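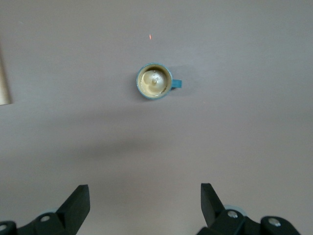
Section 4. Setting up the mug hang

The mug hang is the first task new members of the Stedville club want to try, and it is the one most likely to teach them something false. It looks easy when it goes well. Students see one good grasp and write "grasping works" in the notebook. Please don't. From the wrist camera, with the gripper open and looking almost straight down, a mug is a circle with a short tab on it, and the tab is the only thing that tells you which way the handle points. If the tab points right, as it does on the teal mug here, and the fingers are lined up for a handle in some other direction, the arm will go ahead with full confidence and miss. Keep that in mind while you read the Drisesard screen, which will show you a green check mark either way.

4.1 Before you start

You need both arms powered, the table clear of anything you are not using, and a partner. The partner stands at the stop button and does nothing else. Reading the log out loud is something else. So is holding a phone.

1. Turn on the control computer and wait for Drisesard to load. It says "Ready" before it is ready. Wait for the arm list to fill in.
2. Check the light at the foot of each arm. If either one is not green, stop and go to Section 7.
3. Open both grippers all the way from the manual screen.
4. Set the speed cap to 100. The slider goes higher. The arm does not get more accurate when you move it.
5. Park the arm you are not using.

CAUTION: Parking an arm does not lock it. Drisesard will move a parked arm if you load a two-arm program, and the warning box can be dismissed with the space bar. Keep your elbows off the keyboard.

4.2 Placing the objects

6. Set the mug upright where the working arm can reach it without stretching. Turn the handle toward the side the gripper will come from.
7. Place the mug tree close by, with its pegs clear.
8. Put the cutting boards, utensils and other props wherever the task card says. Some cards call for a busy table and some don't. Follow the card.
9. Route loose cables away from the part of the table the arm will cross.

NOTE: The Cabral task card shows the tree and the mug at fixed spots, measured from the front rail. Use it for your first sessions. After that, move things. A program that only works with the mug in the Cabral position has learned a position. We had a team last May that was very proud of its success rate until somebody turned the mug a quarter of the way around.

4.3 The approach

10. Load the program called approach_2. Do not use approach_final, which is older.
11. Run it in step mode. The arm should come down and stop beside the mug with its fingers near the handle, and it should not touch anything.
12. With the arm stopped, look at the real gripper from the side and then from the front. Decide whether you would bet lunch on it closing around the handle.
13. If you would not, back the arm off and correct the wrist angle. Two degrees at a time is plenty.
14. Close the gripper from the manual screen. Lift only a little, and hold.

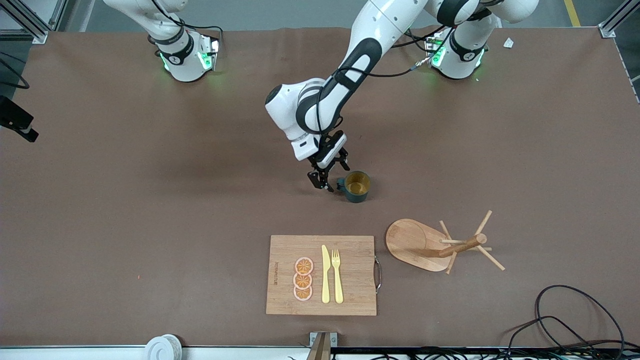 Mirta Ledesma thinks step 12 is a waste of a session, and has asked for that to be printed here. Her view is that students should let the program run, miss, and read the log afterward, and that stopping to squint at the fingers teaches them to trust their eyes over the data. She also says that the club at Tevside drops the step entirely and gets through twice as many tries in an evening.

Maybe so. More tries are only worth having if somebody writes down how each one ended, and the notebooks I have been shown are a little thin on that. The step stays in for now. If you want to test her idea, run one session each way, keep both logs, and bring them to a meeting. I would be happy to be wrong about it.

4.4 The hang

The second half of the task is harder than the first, and the software is less help. The pegs on the tree are thin, they point in several directions, and from above they overlap in ways that make it hard to tell which one is nearest. Drisesard draws a box around the tree and calls it "tree." It has no opinion about pegs.

15. Move the working arm over the open table with the gripper wide open and pause. Save one wrist view. You will want it later, when you are arguing about where the tree was.
16. Choose a peg and enter its direction by hand. 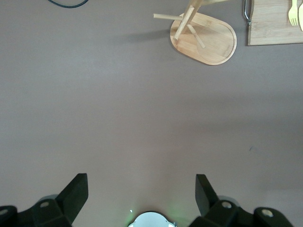
17. Run the hang program in step mode, with the mug in the gripper. Stop when the handle is level with the peg.
18. Advance one step at a time until the handle is over the peg. If the tree moves at all, stop. Do not chase it.
19. Open the gripper slowly and back straight out.
20. Write the result in the notebook before you touch anything. Use "hung," "dropped," "missed" or "stopped by partner." "Almost" is not a result.

CAUTION: If the mug is caught between a finger and the post, do not pull it free by hand. Press stop, open the gripper from the manual screen, and have your partner steady the tree.

4.5 Reading your numbers

Drisesard prints a success score at the end of each session. The score counts any run in which the gripper closed and opened again, with or without a mug in it. We have asked for this to be changed. Until it is, go by the notebook.

The demo sheet in the club binder lists 218 runs and a very nice percentage. I have not been able to find out what counted as a run – restarts may have been left out, or they may not. Treat the sheet as decoration and fill in your own table on the next page, one line per try, including the ones you stopped early.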